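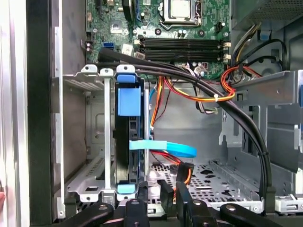

The wrist view, with the fingers below the drive bay.

I wanted to write this in June, when it was fresh, but I was too annoyed then and the text would be only complaining. Now I am calmer, so I try again.

For those who did not read my older posts: I work in a small workshop where we take apart old office computers. We are five people and one arm. The arm sits on a bench and its task is to pull hard drives out of tower cases, so that the drives can go to be erased and the rest can go to the metal. The program that tells the arm what to do is called Jeminen, and Thulani Mokgethi and I look after it together. He writes most of the motion part, I write most of the part that decides when to stop. So you can guess whose fault this story is.

The task sounds easy. First the cable comes off the drive, then the fingers take the blue handle, squeeze, and pull. For the drives without caddies we still use a person with a screwdriver, and I think it will stay so for a long time.

We had done 35 cases in that batch. At case number 17 there was one small problem, and I wrote it down in the log as "slow release, ok on second try". I want you to remember this line, as I did not.

At the 36th case the fingers went for the data cable, closed, and pulled. The plug did not come off. The arm understood that it came off. After this it went to the caddy and pulled the drive with the cable still on it, and the cable pulled on the board. I heard a crack, not loud, like when you step on a plastic cup in another room. Then the whole case began to slide on the bench toward the arm, and Neusa Fagundes, who was sorting screws at the next table, put out her hand to hold it.

That is the part which made me sleep badly. The connector on the board is worth nothing to us, that board was going to the shredder. But her hand was on the edge of a steel case, and steel edges in these cases are not kind, and the arm was still pulling. I pressed the stop button. She had a scratch on the thumb and she laughed about it. I did not laugh.

Lerato Moodley, who runs the workshop, asked us to keep the arm off until we could explain what happened. She did not raise her voice, she only took the key from the control box and put it in her pocket. It stayed there for 8 days.

So, what was wrong. I found three things, and none of them is very clever.

The first is how I checked the cable. Many of these plugs have a little metal latch which you must press before you pull. Some do not have it. My check looked only at the width between the fingers: if they were still holding something of the correct thickness after the pull, I took it as success. But when the fingers slip from the plug back to the flat part of the cable, they also hold something of almost the correct thickness. The program was happy to be holding a cable that was still connected at both ends.

The second is the picture from the wrist. When the fingers are low in the case, they are big in the view, and the thing you most want to see is often behind them or beside the dark bundle of power cables. I had a check with the camera also, but I let it be skipped when the confidence was low. Why did I do this? In the first weeks it stopped the arm too often, and I was tired of walking to the bench. I have no better answer. Thulani asked me this question very politely and it was worse than shouting.

The third is the force limit. It was set for the caddies that sit tight, and there are some that sit very tight, so the number went up one little step at a time. Each step had a reason. When I looked at the history of the file, I saw my own name beside four of them.

And the line from case 17? I played back the recording. The same slip happened there. The fingers went back onto the flat part, the program said success, and only by luck the drive did not move on the first pull, so the arm began again from the beginning and took the cable correctly. It was a warning, and I wrote "ok" next to it.

What we changed: after the cable step the arm now lifts the plug a little to the side, and the camera must see the empty socket on the drive. If it does not see it, the arm stops and calls a person. There is no skipping. The force limit is back to the first value, and tight caddies are for human hands. The case is held by two clamps screwed to the bench — this should have been so from the first day. Fatima Makhubela painted a yellow line on the floor and the sorting table moved to the other side of it.

We are slower now. Lerato knows it and has accepted the number I gave her. The arm calls me maybe too often, the same as in the first weeks, and I walk to the bench each time.

One thing is still open. Caddies from some older cases have a second tab at the bottom, and if the fingers come from below they can touch it before they reach the handle. It has not caused trouble so far, but I have written it in the log with a proper description this time, and Thulani wants to try a different approach angle next week. If somebody has worked with similar cases and solved this, please write me in the comments, I read all of them.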